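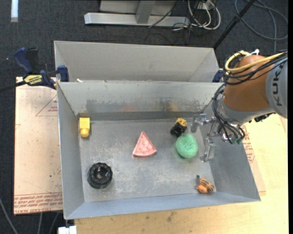 1/ Grasping from a bin without labels: what we ran this spring
Posted 2023-05-22

Short thread on the Clirnel grasping work. The question was simple: how much does a grasp policy gain from its own failed attempts, if nobody labels anything and the only signal is whether the gripper closed on something?

2/ Setup
One arm, a two-finger gripper, two metal bins clamped together at the rim. The arm picks from one bin and drops into the other. When the first bin has been empty for a few tries in a row, the direction flips. That way it can run without a person refilling it.

3/ Objects
Small toys and odds and ends in mixed shapes. A wedge, a rough oval ball, a black round thing with a ridged rim, a couple of striped toys. We wanted shapes where a bad approach angle costs you the grasp. A bin full of cubes would have told us very little.

4/ Data
3324 attempts in total. The first 1000 used random positions inside the bin with a random wrist angle. After that the policy chose, with a small share of random picks mixed in. All attempts went into training, misses included.

5/ The reward
Gripper width after lifting. If the fingers close all the way, the attempt is a miss. If they stop early, it's a hit. Thin objects fool this check – we found 111 attempts marked as misses where the overhead view showed something in the fingers. We fixed those by hand for the evaluation set only. The training data kept the wrong marks.

6/ Main result
Training on hits alone gave a policy that went for the middle of the bin and did poorly near the walls. Adding the misses fixed most of that. The gap was largest for objects in the corners, where one finger has to fit between the object and the sloped side.

7/ Test runs
We held out 249 attempts with objects the policy had not seen. The version trained on everything beat the hits-only version on those too, but by a smaller margin. I would not read much into the difference for the round objects. There were too few of them.

8/ What didn't help
A second camera view. We added one in February and trained with both. No clear change, and it made calibration slower every morning, so we took it out again.

9/ What still goes wrong
Two objects touching. The policy often aims at the gap between them, pushes them apart, then gets one on the next try. Over a long run this looks fine in the numbers. If you care about time per pick, it isn't.

10/ Also worth knowing
Shiny bin walls reflect the objects. Early on the policy reached for reflections low on the back wall. It mostly stopped once those misses were in the training set – we changed nothing else for it.

11/ Next
Same method on the Sirnholm cell, which has a deeper bin and a different gripper. The code is in the Kanaan repo under the Zesach branch. The attempt logs go up once the corrected marks are merged.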